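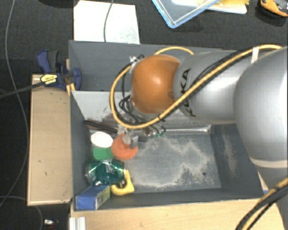 KUKA机械臂,橙色腕部下方装有夹爪

堂区礼堂能不能借给地方选举的候选人办见面会?

Haziq Lumbantobing
发表于 选举与社区事务 版

我们镇(Sinaga)十二月要选镇议会,我们这个选区登记的候选人有7位。堂区礼堂是附近唯一能坐下100人的地方,平时也租给外面的人办婚宴、补习班、合唱排练。

上个月有一位候选人的助理打电话到堂区办公室,想租一个晚上办见面会,愿意照付场租,就是对外公布的那个价,2000一晚,含音响和桌椅。接电话的是我太太,她在办公室帮忙,没有答应也没有拒绝,说要问神父。神父刚调来不久,对本地情况不熟,让我们几个堂区议会的成员先拿个意见出来。

开会的时候意见很不一致。有人说礼堂既然对外出租,谁付钱都可以用,拒绝反而像是在针对他。有人说教会场地一律不能碰选举,借给一个人就等于替他站台。还有人提议由堂区自己出面,把候选人全部请来,办一场公开的问答会,堂区不收钱。最后这个我个人比较喜欢,可是谁来主持、问什么问题、有人不来怎么办,都没有讨论出结果。

另外还有一件事。那位候选人本人就是我们堂区的教友,每周都来,他弟弟在唱诗班。如果办了他的单独场,别的候选人大概会说闲话。如果不办,他家里人可能会不高兴。

想请教几点。堂区收费出租给某一位候选人,一般来说算不算支持他?如果办联合问答会,流程上要注意什么?堂区通讯录上有441户,助理还问能不能帮忙发一封邀请信,这个能不能做?

如果有在别的地方办过的朋友,也请说说实际情况。我们下次开会前要给神父一份书面意见。

Okik

先说结论,通讯录不要给,信也不要代发。教友登记地址和电话是为了堂区的事务,送圣体、探访病人、慕道班通知之类,拿去给竞选用,不管是哪一位候选人,都超出了当初收集的用途。很多地方对个人资料有规定,你们那边具体怎么写我不知道,要查。就算法律上没问题,教友收到信会以为是堂区在推荐这个人,解释起来很麻烦。

场地出租这一块,各个教区的做法差别很大。有的教区明文规定堂区产业在竞选期间不得用于任何候选人或政党的活动,收费也不行。有的教区允许,条件是一视同仁,价格一样,不得使用圣堂本身,不得在宣传品上印堂区的名字。所以第一步是写信给教区秘书处,问有没有现成的规定。请他们书面答复,电话里说的以后不好查。有了答复,你们堂区议会其实就不用争了,照着做就行。

如果教区没有规定,我的看法是收费出租本身不等于支持,但是有几个细节会让它变得像支持。比如在主日弥撒的报告里宣布这场活动,比如把海报贴在圣堂门口,比如神父到场坐在第一排,又比如给了折扣。这些都不要做。神父那天晚上最好不在。

还要看你们国家对宗教团体和慈善团体的法律。有的国家,享受免税的团体一旦被认定参与了竞选,税务上会有后果。这个请找当地律师或者选务机关问清楚,不要听网上的人(包括我)。

至于他弟弟在唱诗班这件事,我觉得不必写进意见书里。堂区里谁跟谁有亲戚关系,写了只会伤感情。意见书只写规则就好。

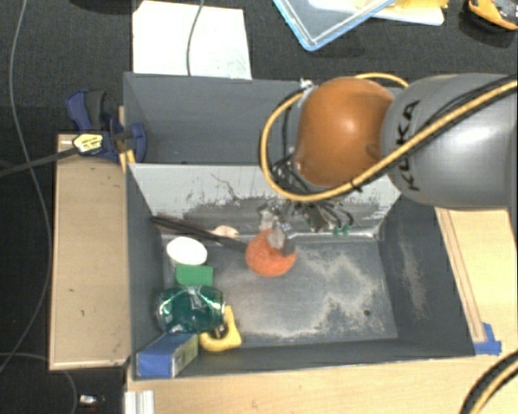 夹爪的指尖压在一个橙色球上

Aklow

我们堂区在Falletti办过一次联合问答会,是选区议员那一级的,我负责流程。把当时的做法写在下面,你可以参考,不一定适合你们。

邀请信。同一天、同一个内容寄给所有登记的候选人,名单从选务机关公布的正式名单上抄,不要自己凭印象列。信里写明时间、地点、流程、每人发言几分钟、谁主持,以及回复的截止日期。寄出的信和回执都留底。

有人不来。我们那次有两位没来,一位没回信,一位说行程排不开。我们在开场的时候只说了一句,所有候选人都收到了邀请,今天到场的是以下几位。没有放空椅子,也没有评论。有人建议代读缺席者的书面声明,我们没有采用,怕读的语气不对。现在想想,如果事先在信里写清楚可以交一页书面材料,放在门口桌上供人自取,应该也可以。

主持人。没有请神父,也没有请堂区议会的人。我们请了一位退休的中学校长,她不是我们堂区的,不住在这个选区,没有投票权。她事先看过所有问题。

问题。分两部分,前半场是主办方准备的题目,每个人回答同一组,发言顺序抽签。题目是排水、学校旁边的路灯、垃圾清运、老人交通补助这些地方上的事。后半场是现场提问,写在纸条上交到前面,由主持人挑。要求只问政策,不问私事,不问信仰。纸条里有好几张是问候选人去不去教堂的,主持人都没有念。

时间。每题每人两分钟,用一个看得见的计时器。如果你们7位都来,十道题是问不完的,四五道就差不多了。要提前跟主持人对好,不然会拖到很晚。我们从晚上七点半开到九点三刻,后面很多老人家已经先走了。

场地。圣堂一定不要用,用礼堂。礼堂里如果有十字架或者圣像,不用特意拿掉,平常什么样就什么样。门口可以放一张长桌,每位候选人的传单各占一块同样大的位置,摆放按姓氏排列。礼堂里面不许挂旗、不许穿竞选背心,这一点要写在邀请信里,到时候才好执行。

祈祷。我们开头没有安排祈祷,有些老教友不太满意。后来有人说可以默静一分钟。这个看你们神父的意思。

经费。堂区没有收钱,也没有接受任何一位候选人的赞助。茶水是妇女会准备的。如果由堂区主办,我建议你们也不要收场租,同时回复那位助理,说明礼堂在竞选期间只用于联合活动,不单独租给任何候选人。这样对谁都是一样的答复,他家里人也比较容易接受。

事后有人把现场的一段录像剪短了放到网上,只剩一位候选人答得不好的部分。对方来抗议,我们把全程录像给了他们,也给了其他人。所以建议全程录一份完整的,谁要都给。录像之前要告诉在场的人。

还有一点,投票前最后几天在有些地方是不准办竞选活动的,定日期前先查一下。

Haziq Lumbantobing

谢谢两位。通讯录的事我已经跟太太说了,办公室回复助理不提供。给教区秘书处的信今天写好了,等神父签字。

Aklow,再请教一下,邀请信的截止日期你们是提前多久?还有抽签是当场抽还是之前抽好的?

Aklow

截止日期定在活动前两个星期,给主持人留时间准备。签是开场前在后台抽的,每位候选人自己抽,没有到的就跳过。每换一题,上一题第一个答的人排到最后,这样不会总是同一个人先讲。

邀请信的底稿我找一下,找到了把人名删掉贴上来。

圣若瑟堂小王

我觉得教会不要管选举比较好。我们这边以前借过一次,吵了很久,后来礼堂干脆停租了。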